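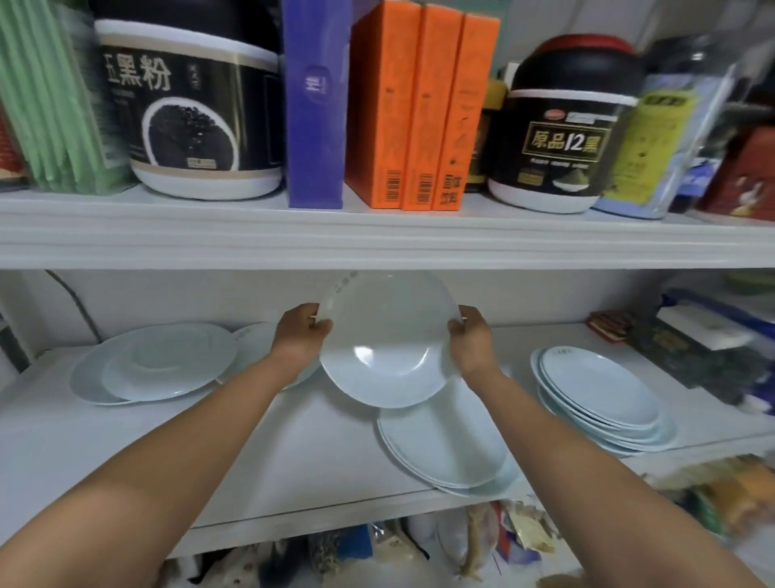
Chapter 6
Stock That Is Not Sold

6.1 Two kinds of stock

In the previous chapter we studied the stock that a business buys in order to sell it. Flour in a bakery, timber in a joiner's yard and tinned fruit in a grocer's shop all belong to this kind. The business pays for them, keeps them for a time and then passes them to the customer, and the price the customer pays must cover the whole cost.

There exists a second kind of stock, which students often forget. A restaurant owns plates, glasses, knives and tablecloths. A hotel owns sheets and towels. The customer uses these things but does not take them home, and they come back to be used again the next day. We shall call this circulating stock. Some books speak of "operating equipment", and in older British accounts the reader may meet the word "loose tools" for similar goods in a factory.

Circulating stock causes particular difficulties. It is too cheap, piece by piece, for each item to be written in the register of fixed assets, as one would do with an oven or a delivery van. On the other hand it lasts too long to be treated simply as a supply which is used up, such as soap or paper napkins. Taken together it can represent a considerable sum of money. In a new restaurant the tableware and linen may cost more than the furniture of the dining room.

6.2 How circulating stock disappears

Goods for sale leave the business through the till, and every sale makes a record. Circulating stock leaves without any record. A glass is broken in the sink and the pieces go into the bin. A towel is torn, and somebody cuts it into cleaning cloths. A tray goes to an outside event and remains there. For this reason the loss can only be found by comparing two counts, one at the beginning of the period and one at the end.

The rule is written as follows:

Loss = opening count + purchases - closing count

Let us take the case of Bradholm, a hotel with a large banqueting room. At the opening count it had 2628 dinner plates. During the year it bought 1000 more from its supplier, Ledesma. At the closing count there were 3093 plates. The loss was therefore 535 plates. Compared with the opening count this is a little more than one plate in every five.

The student should notice that the manager of Bradholm could easily believe that all was well. The number of plates had increased, the shelves looked full, and no waiter had asked for more. Only the calculation shows the loss.

6.3 The count itself

A count is only useful if the same things are counted in the same way each time. Most errors do not come from bad arithmetic. They come from items which are in use during the count, from items kept in two places, and from sizes which are mixed with one another. Plates are a good example of the last problem, as two models can have nearly the same diameter and rest well together in one pile. 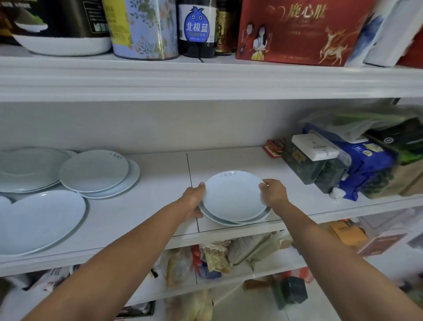

Fig. 6.1 Two plates stacked together, the lower one slightly larger.

It is advised to carry out the count when the business is closed, to bring everything back from washing beforehand, and to write down each size on its own line. Two persons should count and a third should compare the sheets. Where the business is small and has no third person, the two counters may exchange their places and begin again from the other end of the room.

Many hotels count in December, before the busy days, and repeat the count after them. In this way the losses of the holiday period are kept apart from those of the ordinary months.
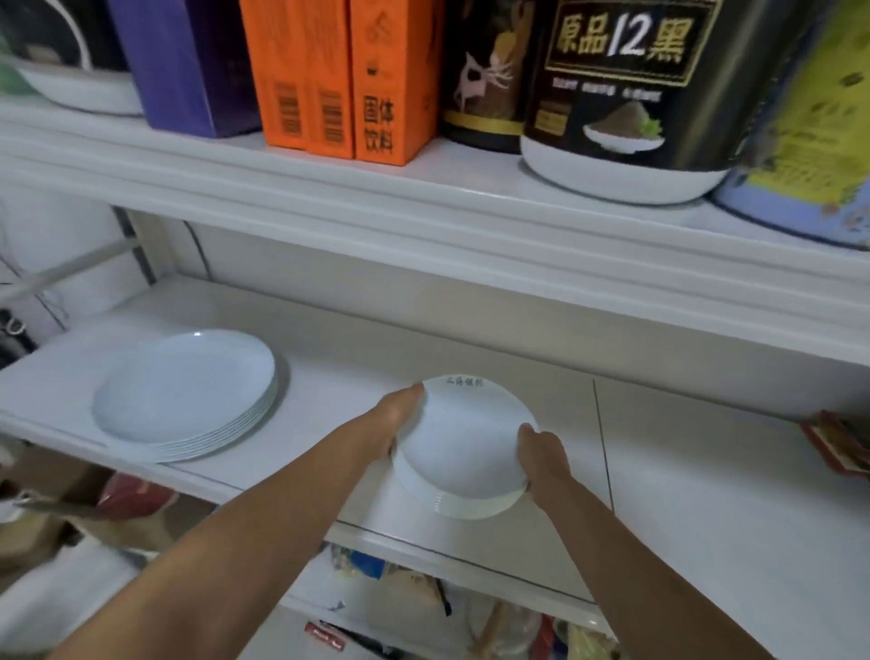
Fig. 6.2 Bowls and plates kept in separate stacks on one shelf.

6.4 When to order again

Suppose that a canteen company, Genden, orders its soup bowls from a pottery in Zostunier, and that delivery takes 30 days. If Genden waits until bowls are missing at lunch, it will be short of them for a whole month. It must order earlier, while there are still enough bowls to cover the busiest service and also the breakages expected before delivery. The quantity at which the order is sent is called the reorder level. We have met it already in Chapter 5, but there it depended on sales. In the present chapter it depends on losses, and these must first be measured.

One more point has to be considered, and it is the life of the pattern. A maker may stop a pattern after some years, and then single pieces cannot be replaced. A business must then choose between mixed tableware and the purchase of a complete new set. Section 6.5 shows how the cost of this choice can be spread over several years.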